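The Slow Return of the Town Laundry

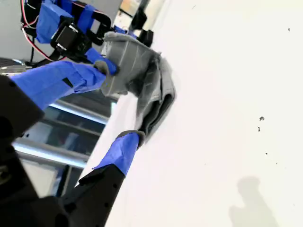
Flirnmont lost its last full-service laundry long before most of its residents were born. For years the town got by with a row of coin machines behind the hardware store and whatever people had at home. Then, two summers ago, a wash-and-fold shop called Falgate opened on the corner by the bus depot, and it has been busy since its first month. Customers leave a bag in the morning and pick up a flat, tied stack the next afternoon. The washing and drying take up most of the clock, but the folding takes up most of the labor. A gray cloth hanging over the side of a white table, all creases and long folds, still has to be found a corner and an edge before it can become a square, and every piece in every bag starts out more or less like that.

The business is an old one. A hundred years ago, a mid-sized American town might have had several steam laundries, with delivery wagons and route drivers who knew which houses starched their collars. Home washing machines took away the family trade, easy-care fabrics took away much of the shirt trade, and what remained was hotel and hospital work, done in large plants on the edge of cities. Small laundries either became dry cleaners or closed.

What brought them back, in Flirnmont and in towns like it, is mostly a matter of time and space. Apartments built over old storefronts often have no hookups. People working two jobs do not want to spend Sunday in front of a dryer. Older customers may have a machine in the basement and no wish to carry a basket down the stairs. Falgate charges by weight, with a minimum, and the minimum is low enough that single people use it.

Esteban, the diner across the street, was one of the first commercial accounts. It sends its aprons and dish towels over at closing and gets them back before the lunch shift. Before that, the kitchen used a rental service from out of the county, which delivered once a week whether the diner had run out or not. The towels now belong to the diner, and they last longer than the rented ones did. They are washed separately from household loads, at a higher temperature, with no fabric softener, which coats cotton and keeps it from soaking up water.

Softener is a sore point in the trade. Customers like the smell and ask for it. Most laundries will use it if asked, but few would choose it for towels or athletic clothes. The same goes for extra detergent. A front-loading machine needs much less than the cap suggests, and what does not rinse out stays in the cloth, where it holds on to dirt and makes it stiff. At Falgate the soap is measured by a pump, and the staff say the most common compliment they hear is that towels feel new again after a few visits.

Drying is where clothes wear out. The lint in the screen is fiber that used to be part of a shirt. The shop runs its dryers on medium and pulls each load while the seams are still slightly damp, then lets it rest on the table before folding. Cotton that has been dried too long sets its wrinkles, and no amount of smoothing by hand will get them out.

August is the hardest month. The rooms have air conditioning, but last summer the folding area still reached 91 degrees on several afternoons. Work was moved to the early morning, and closing time was pulled back to 2 o'clock until the weather broke. Comforters, which arrive in spring when people put them away, are the other strain. A king-size comforter takes a whole machine and can need two dryer cycles.

The shop's nearest competitor is Utel, a pickup service that works through a phone app and sends its bags to a plant 9 miles away. It costs a little more and suits people who are never home before dark. The two have not hurt each other so far. Utel's customers tend to be on the newer streets north of the creek, where there is no bus, and Falgate's mostly walk.

The coin machines behind the hardware store are still running. On weekends there is usually a line for the big one at the end, and a rack by the door holds single socks that have been left behind.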